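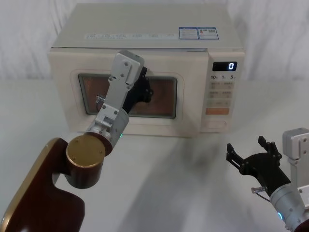

## Pimura 双臂套件用了一个多月,来交作业(长文,慢慢看)

**楼主:晒太阳的老麦**

各位好!之前在选购帖里问东问西,承蒙大家耐心解答,尤其是劝我别一上来就买三套的那几位,真的谢谢。现在 Pimura 这套双臂在我们小实验室落地一个多月了,说好要回来写感受,拖到现在才动笔,先给大家赔个不是。

先交代背景。我们做的是厨房小家电的操作任务,开门、关门、按键、放盘子这一类。人手少,懂硬件的只有我和一个刚毕业的小伙子,所以当初看中的就是"整套到货、接上就能遥操作"。对比过 Grostard 的单臂加升降台方案,便宜不少,可开门这种活儿一只手实在憋屈,最后还是咬牙上了双臂。

到货到第一次能动,用了 3 天。其中有大半天是我自己把一根线插错了口,怪不得人家。说明书的中文翻译读起来有点绕,不过接线图画得很清楚,照着图走就行。装机服务里包含一次远程培训,给我们讲课的是 Fiona Lennox,脾气特别好,我同一个坐标系问题换着法子问了好几遍,她每次都从头讲,讲完还把要点整理成文档发过来。这一点我是真心想夸一夸。

手感方面,臂身稳,慢速走的时候没有那种一顿一顿的感觉,腕部的指示灯也挺实用,眼睛一扫就知道哪条臂在线。夹爪是 Vatine 出的,开合干脆,两指张到头是个 V 字形,夹薄板件顺手,夹圆柄就差点意思,后面细说。

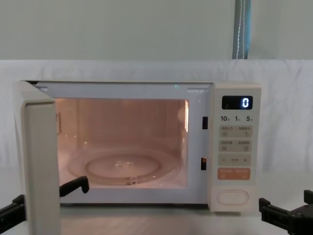 我们拿微波炉开关门当主测试,连着跑了 135 次,成功 94 次。这个数字不算漂亮,可我觉得挺诚实的,因为没挑过初始位置,也没给门上贴任何辅助标记。失败的大头集中在左手:门拉开一条缝以后,手指要绕到门的内侧去,角度偏一点就蹭着门边滑出来了。后来小伙子琢磨出一个办法,让带弯钩的那根手指从门内侧探过去,爪子的另一半留在门外侧,整只手跨在门板上再往左带,门就能一路敞到和炉子正面差不多垂直。右手这时候停在控制面板右下方待命,别碰到炉体。换成这个姿势以后,我们心里踏实多了。

缺点也得说:

- 线材留得太随意,腕部旁边那根细线总让我提心吊胆,建议自己加固定
- 软件录制界面的撤销键和保存键挨得太近,我误触过,心疼了一下午
- 备用手指要单独买,价格不友好

总的来说我是满意的,预算和我们差不多的朋友可以考虑。有什么想问的尽管问,我下班后慢慢回。

---

**2楼:芝麻糊不加糖**

楼主写得好细,辛苦了!我们组也在看这套,最纠结的就是夹爪。你说夹圆柄差点意思,是打滑还是合不拢?我们要操作的是带圆柱把手的小锅,要是不行我就得另外配了。

---

**3楼:晒太阳的老麦(楼主)**

回芝麻糊:是打滑。合得拢,可接触面太窄,一提起来就转。我们在指面上贴了层硅胶片,提空锅没问题,装了水我不敢保证。你们要是主要做锅,我建议先跟他们借一副试试,别听我一个人的。

---

**4楼:铁皮青蛙**

我来泼点冷水,楼主别介意哈。135 次成功 94 次,放在我们这边是过不了验收的。微波炉那个椭圆的大按键,按下去门自己就弹开,剩下只要把门拨开就行,在家电任务里算相当客气的了。要是换成需要硬拽的冰箱门,我估计这套臂会很吃力。我们用的是 Awwad 的代训练服务,硬件自己有,数据和调参交给他们,省心得多。当然价格也……大家懂的。

---

**5楼:晒太阳的老麦(楼主)**

青蛙兄说得在理,冰箱门我们没试过,不敢吹。不过有一点我想辩两句:按那个键要有一股向里的力,按轻了没反应,按重了炉子往后挪,我们的炉子就直接搁在桌面上,没有固定。所以说它"客气",我们最初几天可是一点都没感觉到(苦笑)。另外那个成功率是把新姿势之前的也一起算进去的,我没有拆开统计,这是我偷懒。

---

**6楼:河边捡石头**

Awwad 我们用过,说点不同的体验。服务态度没话说,可数据回来以后你不太清楚他们是怎么采的,出了问题想自己改,就得重新学一遍。我们后来又转回自己采了。像楼主这种人少但愿意动手的团队,我反而觉得自己摸一遍很值,累是累点,心里有底。

顺便请教楼主,背景那块白布是套件里带的吗?还是自己挂的?我们这边后面是一整面货架,杂得要命,正想弄一块。

---

**7楼:晒太阳的老麦(楼主)**

回石头兄:布是我自己买的,普通白布,套件里没有。挂上以后有褶子,我本来想熨,小伙子说留着吧,真实环境里哪有那么平整的墙。我想想也有道理,就懒得动了。

---

**8楼:铁皮青蛙**

回6楼:采集过程是可以要求他们提供记录的,要在合同里写明。你们当时可能没提?我们提了,给得挺全。所以我还是那个看法,团队小就更应该把时间花在自己的题目上,别耗在拧螺丝和录数据上。不过各家情况不同,我也不是非要说服谁。

---

**9楼:芝麻糊不加糖**

谢谢楼主,硅胶片这个办法记下了。再问个俗气的问题,售后响应快不快?我们之前买 Grostard 的升降台,报修以后等了很久,现在有点心理阴影。

---

**10楼:晒太阳的老麦(楼主)**

目前只报修过一次,左臂有个关节开机时会响一声。上午发的邮件,30 分钟就有人回了,让我录一段声音过去,听完说是正常的抱闸声。我又追问了一堆,人家也没嫌烦。当然真坏了要换件是什么速度,我还没机会体验,也不太想有这个机会。

青蛙兄提的合同那条很有用,我先记到自己的本子里了,万一以后也找代训练呢。冰箱门我打算等 11 月腾出位置来试,成功率会把前后两种姿势分开记,到时候另开一帖贴出来。

---

**11楼:河边捡石头**

合同里确实没写,是我们当时没经验,青蛙兄说得对。楼主冰箱门那帖开了麻烦在这里放个链接,我怕错过。白布我今晚就下单。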